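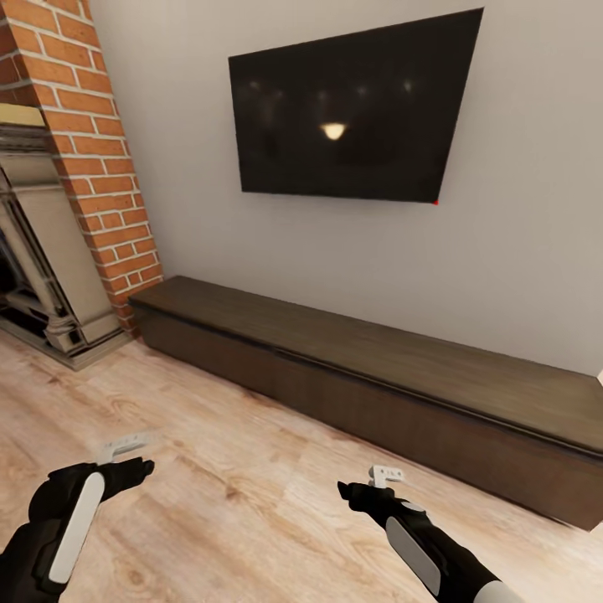
Last changed: May 29, 2020, by E. Nicholas

Kaltora notebook, economy and tolls

Ciltberg is broke again. I left the overnight sim running on build 91 and every merchant in the lower town had sold his own stock to himself until the coin ran out. Morfudd calls this a faithful portrait of a port city. I have filed it as a bug.

Cause, as far as I can tell: the shopkeepers restock at dawn, and dawn fires twice if the player sleeps in the ferry house. The second restock sees the shelves as "incoming", pays for them, and then hands the money to a guild account that has no owner. The guild held 1586 crowns this morning. It is now the richest thing in the game and it does not have a face.

Heledd wants to keep it and write a quest around it. Parked.

Changed today:
restock now checks the day stamp before paying
guild account gets swept back to the town purse at dusk
purse capped at 2000 until Lukian has looked at the overflow
toll table moved out of the script and into the sheet, where it should have been in January

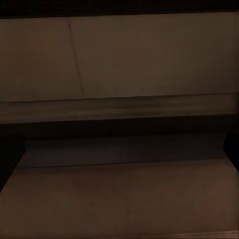

Reading time: 2 minutes

Toll gate next. The whole premise is that you sit at the gate and decide who pays, and in every playtest people have worked out that the correct answer is to charge everybody and feel bad about it. Feeling bad costs nothing at present. Jeanine's suggestion is that the people you've squeezed stop coming, so the market thins out and the baker starts being short with you. I like this very much. I also know who will have to write the baker.

Tried a rough version with the reputation value hidden. Lukian played it through lunch, charged a widow double, and complained that the bread had gone up. So it works, or Lukian has learned something, and I'm only tracking the first of those.

The card table is still crashing when you fold on an empty hand. Rizk is meant to be the simple minigame. Whoever put a second deck in it (me) has been spoken to.
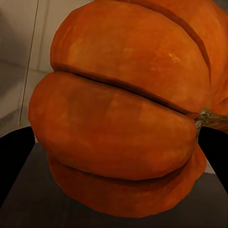

Market goods need to go off visibly before the price drops, otherwise the player thinks the stallholder is cheating. Our current spoilage is a grey overlay, and everything on the barrow ends up looking like wet cardboard. For the squash I'd rather leave the orange saturated and work from the skin: yellowish on the upper lobes where the light catches, reddish brown down in the shadow, pale speckles and faint blotches over the top, same as the big pumpkin up there. Fresh gets hardly any speckle and old gets a lot. Heledd reckons she can do it with one mask and a slider. She said the same of the herring, and we all remember the herring.

Prices should follow the slider directly. At the moment they follow a separate timer, so you can buy a perfect cabbage for nothing and a ruined one at full whack. 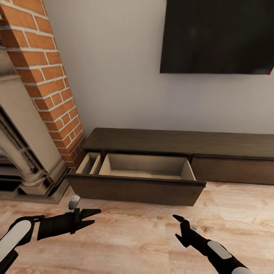 The timer goes, then, and I'll take the haggling bonus off it at the same time, as the two have been propping each other up since the Simura demo. Expect the cabbage economy to be peculiar for a day or so. Please don't log it, I'll know.

Still open:
baker dialogue, four moods, the last one mostly silence (me)
overflow on the purse (Lukian)
Rizk fold crash, and a colour pass on the card backs while we're in there
Morfudd to decide whether the ferryman can be bribed with fish
find out why the goat is paying tolls

Sim is running again tonight with the new day stamp. If Ciltberg is solvent in the morning I'll be suspicious and check the goat first.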